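[grernitz-kit] Re: Mesh pouches in a canvas tote: flat stack or on edge?

List: grernitz-kit (loan kits, class sets, packing and labeling)
Date: 2025-08-20
Thread: 5 messages

On the list, a member at the Tillden branch wrote:

> We are moving the paper half of our loan kits out of cardboard
> document boxes and into zipper pouches carried in a canvas tote.
> Two questions before I order.
>
> First, do the pouches go in as a flat stack laid on the bottom of
> the bag, or on edge like files? Flat seems more stable, but then
> the one I want is always at the bottom.
>
> Second, our trial bag will not stay open or upright by itself. By
> the time four or five pouches are in, the front panel has folded
> over the opening and I am holding it with one hand and packing
> with the other. Is there a liner that people use, or do you just
> put up with it?
>
> Third (sorry, that makes three), is color coding worth the bother
> when the pouches are see-through anyway?

On edge, all of them, zippers up. Longer answer follows, in the order you asked, with the liner question taken first. It affects the others.

We have run the Vendel kits this way since last November. Each kit is one tote, and each tote holds the worksheets, the card sets and the small parts for one group. The bags are white canvas with blue handles. Ours had the same problem with the front panel until we stopped loading them empty. The stiff items go in first now, against the back, and the pouches follow. Put the bag against a wall or into a corner while you do it and both your hands are free.
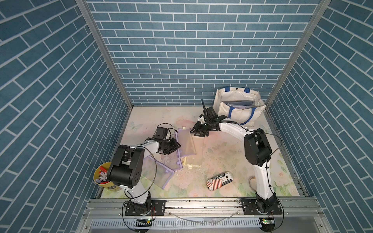 kocsis

Liner: we tried two kinds. The first was a cut piece of corrugated board on the bottom only. It keeps the base flat and does nothing for the sides. The second was a folded plastic sheet, bottom and back in one piece. It works, but it adds 5 mm at the fold and rides up when the bag is unpacked in a hurry. Both went in the recycling. A folder or two standing against the back panel does the same job, and the folders have to travel anyway. If your kits have no folders, use the folded sheet and tape it down.

Check the inside dimensions of the bag before ordering pouches. The Tillden order form lists outside dimensions for totes, measured flat, with the seam included. A pouch 325 mm wide will go into a bag that measures the same on paper only if you bend it, and a bent mesh pouch pushes the bag open at the sides and the zipper out of line. Leave a finger's width at each end.

Flat or on edge: a flat stack of mesh pouches slides. The faces have little grip on each other once there is paper inside, and the zipper edge is thicker than the rest, so the stack grows taller on one side and leans. You can correct this by turning every other pouch around. That fixes the lean and leaves half of the zipper pulls on the wrong side. On edge, the thickness of the zippers sits at the top, where there is room for it, and a pouch can be pulled out without disturbing its neighbors.

The limit on edge is weight per pouch. Past 200 sheets of ordinary copy paper the bottom of the pouch bellies out and it no longer stands. We split at half that. Card sets count double.

Packing order, as we do it:

1. Empty the tote completely. Shake it out over a bin.
2. Lay the pouches out in loose piles on the work surface, with the bag standing behind them.
3. Close every zipper, empty pouches included. An open one catches on the mesh of the next.
4. Folders and other stiff sheets in first, against the back.
5. Heavy pouches next, then card sets, then parts.
6. Empty spares last, at the front, where they take up whatever room is left.

Step 2 looks like a waste of a minute. We skipped it for the first few kits and went back to it. When pouches come straight out of one bag and go into the next, the ones with a torn corner or a missing pull stay in circulation, and the sets drift between kits. Spread out, a bad one is easy to find.
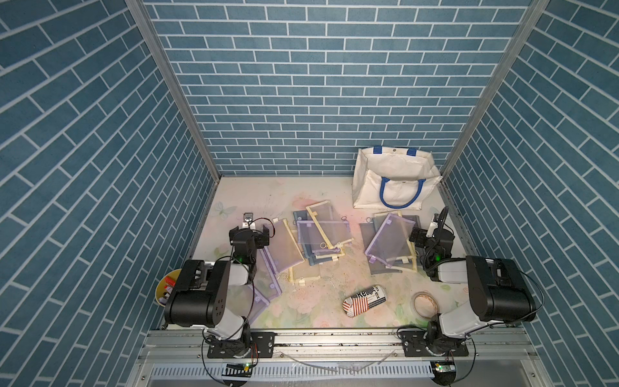

Colors: yes, but keep the number of them low. We settled on lavender, gray and cream. Lavender is for anything the group writes on, gray is for reference sheets that come back unchanged, and cream is for card sets and parts. You can see what is in a translucent pouch when it lies alone on a table. Standing in a bag with others on both sides, you see the zipper edge and little else. The color has to tell you which group of pouches to reach into, and the label does the rest.

Do not code by kit. We started that way — one color per kit — and had to abandon it as soon as there were more kits than colors in the catalog. Kit numbers go on the label.

Labels: adhesive ones do not hold on mesh. Tie-on tags through the zipper ring hold but tangle with each other when the pouches are loose. What we use is a printed slip inside, at the top left corner, facing out. It survives handling and costs nothing to replace. If your pouches have a solid strip below the zipper, a sticker will stay on that.

Zippers: the small metal pulls bend if the pouch is overfilled and then forced shut. Straighten them with flat pliers, once. A pull that has been bent back a second time will break, so retire the pouch or demote it to spares. Dry soap along the teeth helps with stiff ones. Keep wax away from the paper.

Cleaning: wipe down the surface before you unpack onto it. Crumbs and pencil shavings go through mesh easily and stay in the bottom seam of the pouch, and from there they get onto the sheets. Pouches can be rinsed in lukewarm water and hung by the ring. The totes we only brush out. One was washed hot and came back too narrow for the pouches it was bought for.

On quantities, order spare pouches in the color you use most and skip the mixed pack. The mixed pack from Vendel is cheaper per piece, but we still have most of the odd colors in a drawer.

If anyone at Grernitz has measured the newer totes from the inside, please post the numbers to the list. I would like to reorder before the next set of kits goes out.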